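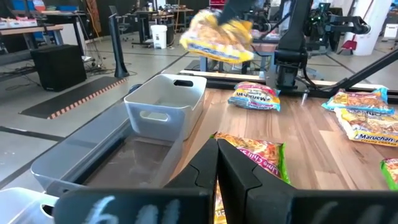

Garnusel packs and delivers snack shelves. Offices, dorm floors, break rooms, the back room of a tire shop if the tire shop wants one. You tell us what people eat, we fill the shelf, we come back and fill it again. That's the business. Mostly small packages, mostly stuff that keeps – chips, crackers, noodles, nuts, granola bars, tea. The Lime Chili ramen in the red, orange and green wrapper is the kind of thing we mean. Needs a kettle and a bowl, gets somebody through a late shift. We like noodles a lot around here and you will notice that when you see the order sheet.

How we started

With one shelf. It was in a shared office building in Trikia, second floor, next to a vending machine that only took exact change. People hated that machine. We put up a shelf with a price list and a coffee can for money, and the can came up short most weeks but never by enough to quit over. The floor above wanted one. Then the dental office across the parking lot. By that June we had a van, used, with a side door that stuck until we replaced the track.

The coffee can is gone. Everything is on a monthly bill now, paid by whoever runs the place, and the people who eat the snacks just eat the snacks. Much easier for everybody.

Where we are

Main office and packing room: 2525 Ajayi Road, Trikia. Loading door is around back, past the laundromat. Please do not park in the laundromat spaces, they will tow and we can't get your car back for you.

We also have a smaller storeroom in Grutatitz, opened when the drive out there got silly. It handles the north side routes plus the two colleges. Same order sheet, same prices. No walk-in counter at Grutatitz, sorry, just shelves and a desk.

What we carry

Up to 400 items depending on the season. The list changes. Chips in big bags and small bags. Ramen and cup noodles, mild through very hot. Rice crackers. Dried fruit. Popcorn. A low-salt section that used to be two things and is now a real section, thanks to one very persistent hospital billing office. Sweets, but we try to keep those to one row unless you ask for more. (Many of you ask for more.)

No fresh food. We tried bananas. No cold drinks either, the van isn't set up for it and a fridge is a whole other kind of headache. There are good companies that do fruit and drinks and we're happy to give you a name if you call.

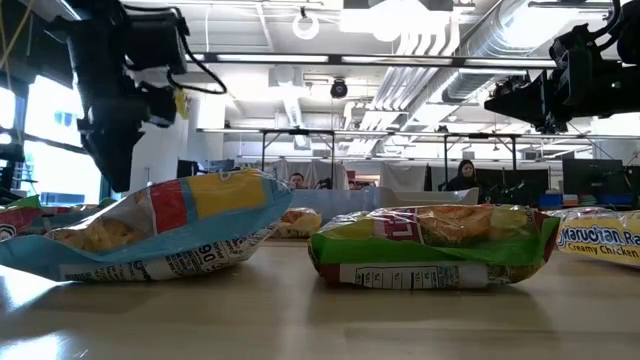 New items get tried before they go on the sheet. Somebody has to open the bag and everyone in the packing room gets a say. Too much air in the bag, out. Crumbs everywhere, out, because your cleaning crew will blame us. Powder that gets on keyboards is a maybe – people do love that stuff. A new flavor goes to a handful of accounts first and if it's still sitting there a month later we take it back and you dont pay for it.

We do read labels. Every item on the sheet has its ingredients and allergens copied from the package, and we check it again when a maker changes the wrapper, since a new wrapper sometimes means a new recipe. If you have someone with a bad nut allergy tell us up front. We can do a shelf with no nut items on it. We can't promise the packing room is nut free, it isn't.

How it works

Call or send the form. We come look at the space, takes maybe half an hour, mostly measuring and finding out where the outlet is. You pick from the sheet or let us pick. First shelf goes in the following week. The shelf itself is ours and there's no charge for it.

Smallest order is 6 cases a month, mix them however you like. Below that the van costs more than the snacks. If your office is tiny, ask the office next door. We have plenty of accounts that split one, and we'll send separate bills if that keeps the peace.

Cancel any time before the next delivery goes out. We pick up the shelf and whatever is unopened, and take it off the bill.

Schools and community places

Lower rate for schools, libraries, shelters, and after-school programs. Same food. Just ask, there's a line for it on the form. Anything close to its date but still good goes to the food pantry in Trikia at the end of each month, and the Grutatitz storeroom does the same with the one up there. Cup noodles go first, always.

Working here

Small crew. Packers and drivers mostly, and one desk that handles orders, billing, and the phone all at once, so if it rings a while please hang on. Packing starts at 7 a.m. and is usually done by lunch. Drivers are out until the route is finished. Everybody learns both jobs, even if they end up perferring one. When we're hiring there's a sign on the front door and a note at the top of the order sheet.

Getting in touch

Phone is best before noon. The form is fine any time, we go through them first thing in the morning. Existing accounts – changes to your order need to be in by the day before your delivery, or they roll over to the next one. Complaints about discontinued flavors can go on the form too. There's a box for it now.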